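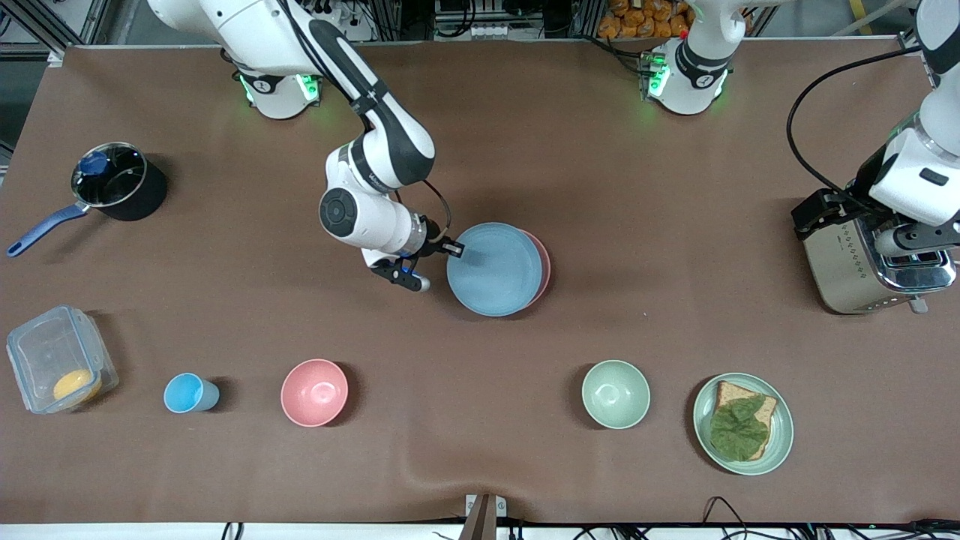
Shared mailbox stops syncing after folder move
Status: Resolved
Category: Mail / Desktop client
Site: Vulimdale office
Opened by: Lesia Zinchenko
Assigned to: Gheorghița Anghel
Priority: Normal, raised to High on second update

Original report (Lesia Zinchenko)

The orders mailbox has not updated on my PC since this morning. Last message I can see came in at 8:52. My own mailbox is fine. Webmail shows the newer messages in orders, so they are arriving, they just don't reach the desktop program. The bottom bar says "Updating this folder" and stays there. I have restarted the program and the PC.

Before this started I moved the Boersma correspondence out of the inbox into its own folder, with subfolders by year. That was a lot of mail.

9:40 – Gheorghița Anghel

Confirmed on the server side that the mailbox is healthy. Delivery is normal, quota is fine, permissions have not changed. Problem is limited to the local copy.

Please send:
Client version (File, then Account, then About)
Whether Work Offline is switched on
Free space on C:
Whether other users of the orders mailbox see the same thing

9:58 – Lesia Zinchenko

Version attached. Work Offline is off. Free space is 3 GB. The two people in purchasing who use orders both have current mail.

10:05 – Gheorghița Anghel

3 GB is low for a cached mailbox of this size but would normally produce a disk warning, and none is logged. Noting it and moving on for now.

Pulled the sync log from the machine remotely. The same block repeats every few minutes:

Synchronizing folder hierarchy
Synchronizing local changes in folder 'Boersma'
Uploading 3,765 items
Error: object could not be found
Retrying

The client is trying to upload the moved items before it downloads anything new. It fails partway, rolls back and starts again. New mail in the inbox is queued behind this and never gets its turn.

10:20 – Gheorghița Anghel

Step 1. Exported the local copy of the Boersma folder to a separate data file on the network share, so nothing is lost if the cache has to be rebuilt. Export completed without errors.

Step 2. Compared folder counts between webmail and desktop.

Desktop, Boersma and subfolders: 3,765
Webmail, Boersma and subfolders: 824

So the move was partly applied on the server. The rest of the messages are still in the server inbox, which matches what the user sees in webmail. No messages missing at this point.

Step 3. Turned off the Buvance add-in and restarted the client. Same error, same place. Add-in ruled out and turned back on.

10:47 – Lesia Zinchenko

Raising the priority. We have an order confirmation due to Bisley before noon and their reply will come to orders. I can use webmail but the templates are only in the desktop program.

10:50 – Gheorghița Anghel

Understood. Workaround until this is fixed: open the template in the desktop client from your own mailbox, change the From field to orders, and send. Sending does not depend on the cached folder. Watch for the reply in webmail. Please do not move or delete anything in the orders mailbox on the desktop in the meantime.

11:15 – Gheorghița Anghel

Step 4. Right-clicked the Boersma folder, Properties, Clear Offline Items. The client accepted the command but the upload queue came back after a restart. Clearing offline items does not discard pending local changes. I expected it to fail but it takes two minutes to try.

Step 5. Looked for the item behind the error. With logging set to verbose, the upload stops on the same message each time, a meeting request with a broken attachment record. Opening it in the desktop client gives a blank window. It does not exist on the server under that ID.

Step 6. Tried deleting that one item locally. The delete joins the same queue, after the upload, and so never runs.

11:32 – Gheorghița Anghel

The remaining option is to drop the local cache and download it again. User asked to confirm that the Bisley confirmation has gone out first.

11:41 – Lesia Zinchenko

Sent, and their reply is in webmail. Go ahead.

11:45 – Gheorghița Anghel

Step 7. Closed the client and checked in Task Manager that no background process was left running. Renamed the cache file by adding .old to the end. Did not delete it. Moved the renamed file to the network share because of the free space noted earlier.

Step 8. Started the client. New cache file created. Set the offline period to 12 months in place of All, which brings the file down considerably.

12:30 – Gheorghița Anghel

Inbox current. Folder list matches webmail. No errors in the sync log since the rebuild.

Step 9. Finished the Boersma move in webmail, in batches of 600 at most, with a pause between batches for the client to catch up. The broken meeting request exists only in the export. Opened the export and checked it: the meeting is long past and the attachment cannot be read.

13:10 – Lesia Zinchenko

All the Boersma mail is where I wanted it. Search doesn't find older messages though.

13:16 – Gheorghița Anghel

Two causes. The index is still being rebuilt and should be done by the end of the afternoon. Also, anything older than 12 months is now held on the server only – click "Find more on the server" at the bottom of the results list.

15:50 – Lesia Zinchenko

Search works now. Fine to close.

Resolution

Local cache stuck on a pending bulk move containing one corrupt item. Cache renamed and rebuilt, move completed in webmail. Export and old cache file to stay on the share until the end of May, then be removed.

Follow-up: disk cleanup on this PC logged as a separate ticket. Knowledge base entry on moving large folders updated to say webmail, in batches.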